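Search this blog
Go

September
Posted by Pell at 6:40 a.m.

I finally did the full gripper and cable service on the two-arm cell this week, the one I'd been putting off all summer, and I promised a couple of you in the comments that I'd write it up. So grab a coffee, this one runs long and it's mostly about screws.

For anyone new: I look after a small bench cell in the back half of our shop at Lanmont. Two arms, one table, lots of fiddly little jobs. The current job is putting prints into wooden picture frames, and we call it Larkesine because every job gets a silly name and that one was next on the list. I don't write the programs. I keep the hardware in shape so the people who do can stop blaming it.

The trouble this time was the left gripper. It had started closing a hair off center, so it would nudge whatever it was picking up before it had hold of it. On a box you'd never care. On a photo print you get a bent corner, and I had a little pile of bent corners on my desk with sticky notes on them saying things like "again???"

First thing I do is take the fingers through open and closed by hand at low power and watch the tips. 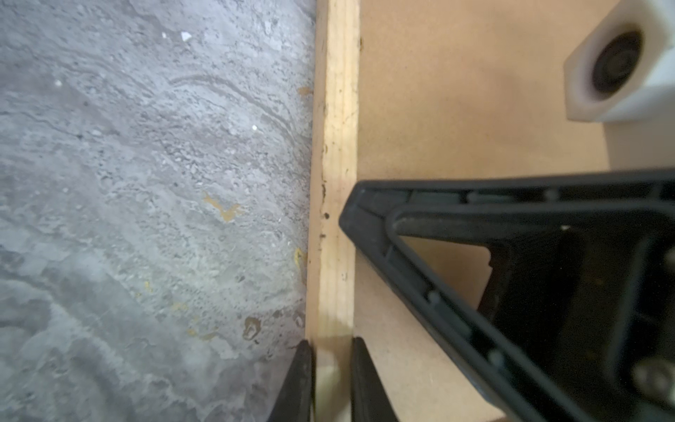
Finger screws are where I'd start with any gripper that's gone crooked. They work loose so slowly that you stop noticing, and then one morning the tips don't meet where they used to. I like to check over something with a straight edge, and a strip of pale wood does the job nicely, with one black tip to the left of it and the other to the right, so you can judge the gap on both sides against the same line. You get a decent look at a screw head down inside the finger that way too. On ours, two screws turned almost a quarter before they bit. I cleaned the threads, put a tiny dab of thread locker on each and snugged them up by feel. (Yes, I own a torque driver. Yes, it was at the other end of the building.)

Then I ran the open and close cycle 1000 times and went to lunch. When I got back I checked the screws again and they hadn't moved, so I called that done.

Next up was the camera cables, and this is the part I get asked about most. Each wrist has a camera, and each camera has a cable that has to survive every silly pose the arm can get into. Ours came with the cables tied down tight, which looks great in a brochure and kills the connector in a few months. I went through 131 saved poses, one by one, and wrote down every pose where the cable went tight or rubbed on something. There were 13 bad ones, nearly all of them on the left arm with the wrist rolled right over.

I gave it more slack and moved one clip, and all 13 came good. Then came the bit I enjoy, where I power everything up and put the real parts back on the table.

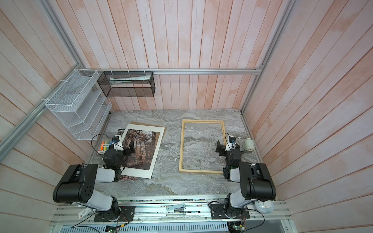 My rule for cable slack is a loop you could get a couple of fingers through, and no more. Too little and you're yanking on the plug, too much and it catches the other arm, and with two arms sharing one table there is always another arm! I want the loop to swing out to the side of the wrist, away from the work. With the left gripper over the edge of the forest print, the black cable goes off to the left and stays clear of the photo, so I was happy with that. The right arm I mostly left alone. It only got the wipe-down and a fresh look at its base bolts.

Oh, the base bolts. Both arms sit on an aluminum rail along the front and that rail takes all the shaking. I check it every time, whether or not anybody has complained. One of the bolts under the left plate had backed off a bit. Would that alone have bent a corner? Probably not, but add it to two loose finger screws and I can believe it.

After any of this you have to redo the calibration. Please don't skip it because "it was only a screw." I skipped it once on the old Tandard machine and spent up to 20 minutes at a time, over and over, chasing an offset I had put in there myself. These days I do the touch-off points first, then the cameras, then a slow run at quarter speed with my hand next to the stop button.

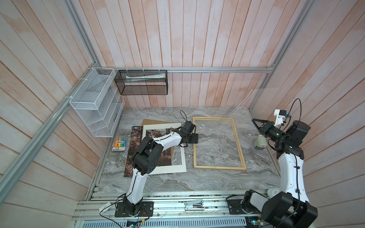

The slow run is dull, and I still stand there for all of it. I listen more than I watch. A joint that's unhappy has a kind of dry tick to it, and you'll hear that well before any error shows up on the screen. The left elbow had me worried for a minute, but the noise was my own screwdriver rolling around in the tray. After that I bumped the speed up in steps and let it go.

Things still on my list: new finger pads for both sides, proper labels on the boards under the rail, and a spare camera cable to keep in the drawer. The pads are coming from Mahlangu, and they're a softer grade than what we've been running, so I'll probably end up redoing the grip force as well. If anyone has used soft pads on glossy paper, leave me a comment – I'd like to know whether they leave marks before I put a whole box of prints through it.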